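Handout 4: Automating one task in a banquet supply room
Course reader prepared by Xiaoqing Yin, 4 Mar 2019

## What we are looking at

The case for this unit is Skandard, a company that rents tableware for weddings and hotel dinners. Its back room sends out clean stemware and takes it in again. Until last June all of the glass handling was done by people. The company then installed a two-arm cell, supplied by Dai, for one part of the job: hanging glasses on display racks.

Read this handout before the session. The wage tables are in the reader, chapter 12.
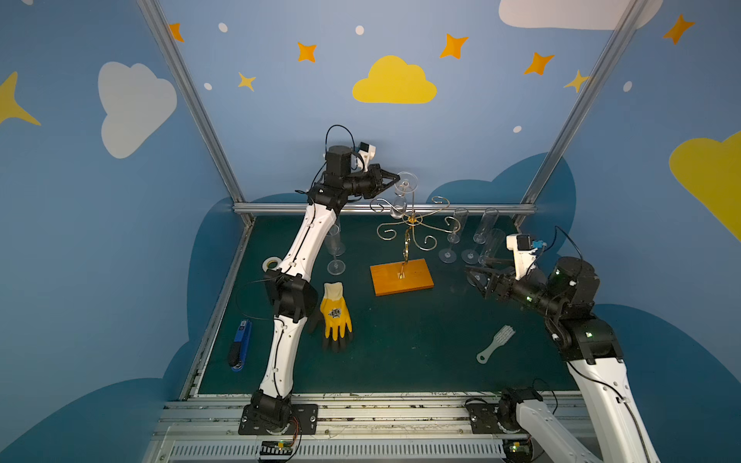

Job descriptions at Skandard had always treated racking as a minor duty. It was listed under "other tasks" and given to whoever was free. When the cell was planned, the staff had to write down what the duty consisted of, and the list was longer than management expected. Glasses come in different shapes. A flute has a narrow foot and a long bowl, and it has to be turned on its side before it can go near a hook, as the left arm is doing with the stemmed glass it holds over the gold rack. Experienced workers did this without thinking about it, and the new ones broke glasses.

## Who does what now

Before the cell, 19 people worked in the room on two shifts. The same number work there now, but the duties have moved:

- Racking at the cell is watched by one operator per shift.
- Inspection for chips and lipstick marks is still done by hand, under a lamp.
- Packing is done by hand. Packers now also fill in the breakage log, which used to be the supervisor's job.

The operators were picked from the packing staff. Training took 11 days and was run by a firm called Desteo. Operators get a small pay supplement. Packers do not, although their paperwork has grown, and this is the most common complaint in the interviews.

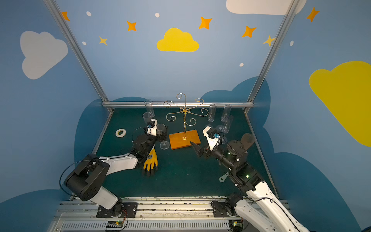 ## Pace and waiting

Two workers said the hardest change was the waiting. An operator has to stay close to the cell and pay attention while having little to do with their hands. One former packer said she was more tired after a shift of watching than after a shift of lifting.

The cell also sets the order of work. Glasses must be put within reach of the arms before a run starts, so the person loading has to think ahead about which shapes are needed.
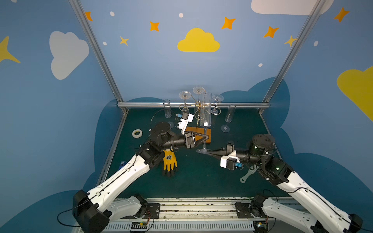 Loading was left out of the original plan. Management counted it as part of the operator's job, and the operators counted it as extra. It was settled in the second month by adding a loading period at the start of each shift. In the interviews, both sides describe this as the point where the arrangement began to work.

Breakage is harder to judge. The log has 614 entries for the period we study, but the older records were kept by a different method and cannot be compared line by line. Be careful with this in your papers.
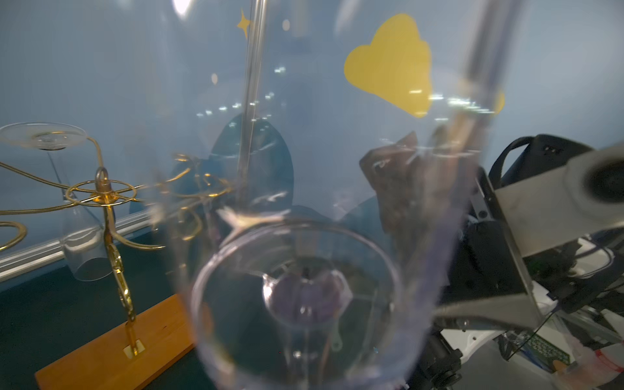 ## Questions for the session

1. Should watching a machine be paid as skilled work? Use the operator interviews.
2. Racking was a task that people rotated through. What did the packers lose when it was taken out of the rotation?
3. Gikska, a smaller rental company in the same city, looked at the same cell and did not buy it. Its manager's letter is in the reader. Which of her reasons are about cost, and which are about staff?

Bring one page of notes on question 2. We will start with the Gikska letter and go back to Skandard after the break.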